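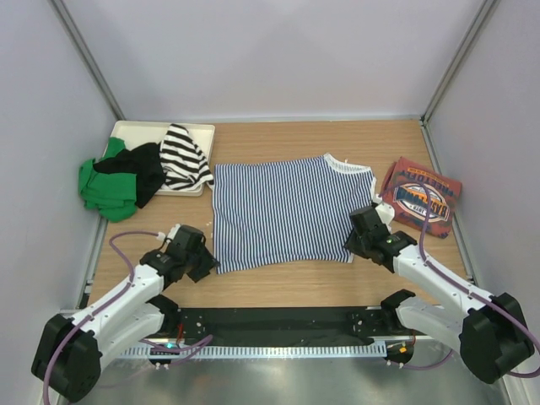 Figure 3. Work table during the folding task: unfolded garments on the tray, a striped T-shirt spread flat at the center, a folded T-shirt at the right.

3.2 Table layout and garment order

All garments in the Evthorpe set were handled on the same wooden tabletop. Waiting items were kept on a shallow tray at the upper left, without sorting or smoothing. The center of the table was kept for the garment being folded, and finished items went to the right side (Figure 3). We did not fix the exact edges of these three areas. Garments on the tray often spread past its rim, as the green one does in the figure, and this was left as it was.

The set holds 108 garments, most of them T-shirts. Each garment was laid flat before the first fold. We call a garment flat when its outline can be followed all the way around and no part of the hem lies under the body. Small curves in the hem, like the one on the blue-and-white striped shirt, were accepted.

Stripes helped in judging alignment. On a vertically striped shirt, a twist in the body shows up as bent lines well before the outline changes. Plain dark garments gave no such cue and were harder to score, mainly when they lay on top of one another. Printed shirts fell between the two. A large chest graphic marks the front clearly, but after folding only part of it may stay in view.

We recorded 267 folds in total. A fold was scored on the finished shape only, using the Ondow scale from 0 to 100. Time spent spreading the garment was logged separately and is reported in Section 4.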